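Datier Two-Arm Tabletop Kit

Sold by Skukix. Page last updated November 26, 2022

Hi, I'm Kanchan Solanki, and I look after the tabletop kits at Skukix. I wrote this page myself because the old one was mostly a spec table, and people kept emailing me to ask what the thing is like to live with. So it's a bit long. If you only want the numbers, they're near the bottom.

The Datier is a pair of arms on one base, sold ready to bolt to a table you already have. You get both arms, both parallel grippers, the control box, the cables and a year of the Drorico software. You don't get a table, and you don't get a computer. Any fairly recent desktop machine will run it (my own is nothing special and it copes fine).

What I like most is that it's made for small, fiddly, everyday stuff. A lot of two-arm setups I've tried are happiest with boxes and blocks, and then you hand them something soft and it all goes wrong. Bags, pouches, cloth, anything that changes shape when you squeeze it – that's where I spend most of my time, and it's where most of our customers end up too. The trick with soft things is having a second hand. One gripper steadies the pouch, the other goes for the pen, and suddenly a job that drove me up the wall with one arm is something I can set up before lunch!
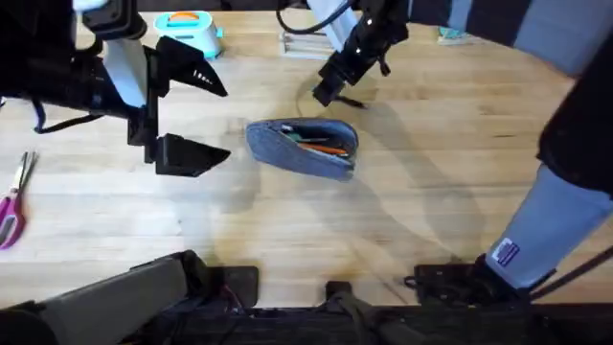 Martti Tikkanen, who does our installs, always tells people to start with the gripper opening. Out of the box the fingers open very wide, which is great for bulky things and a pain in a crowded pencil case. You can set a smaller limit in the software, per gripper, and save it with the task. Do that before you record anything. I didn't on my first kit and had to redo a whole afternoon of work.

The fingers come off with two screws each. We sell the standard ones and a slimmer set, and you can mix them, so one arm holds and the other picks. I run mine mixed pretty much all the time.

Teaching a task

You guide the arms by hand and the software records what you do. Five good runs is enough to see whether an idea is going anywhere. For something you want to leave running I'd do 70, with the objects moved and turned a little between runs. Leave some clutter on the table as well. If you train on a perfectly clean surface, the first stray book or toy will throw it off, and real tables have stuff on them.

Lighting matters more than I expected. The arms throw their own shadows over the work, and those move when the arms move. A couple of soft lamps from different sides helped me a lot more than one bright one did.

What I'd grumble about

The cables. They loop well out from the arms, and they need that slack, but you have to keep an eye on where they swing when both arms reach across the middle. The clips in the box are okay. The ones from Jääskeläinen are better, and we'll swap them in for free if you ask when you order.

The base also takes up more of the table edge than you'd guess from the drawing. Measure first, please. Then measure again with the control box sitting where you want it, plus room for your hand behind it to reach the connectors.

And the manual is still pretty thin on calibration. Martti has written a much nicer guide and I'll send it to anyone who wants it, customer or not.

The numbers

Arms: 2, sold as a matched pair
Grippers: 2, parallel, standard fingers fitted
Reach: 26 inches per arm
Power: one wall outlet
Software: Drorico, one year included
Warranty: 2 years on the arms, 1 year on gripper fingers
Price: $4000 for the full kit, shipping extra
Slim finger set: $70 a pair

Ordering and install

We build in small batches and the next one ships in April. A deposit holds your place, and you can have it back any time before we pack the crate. If you're close enough for Martti to drive over, he'll do the install and stay for the first task, so have your objects ready on the table when he gets there. Everyone else gets a video call with me, usually an hour, longer if we get chatting.

Not sure it'll handle your objects? Mail me a few of them. I'll put them on my own table, try them with both finger sets and send you the video, including the runs that flop. Just put a return label in the box – my shelf is full of other people's stuff already.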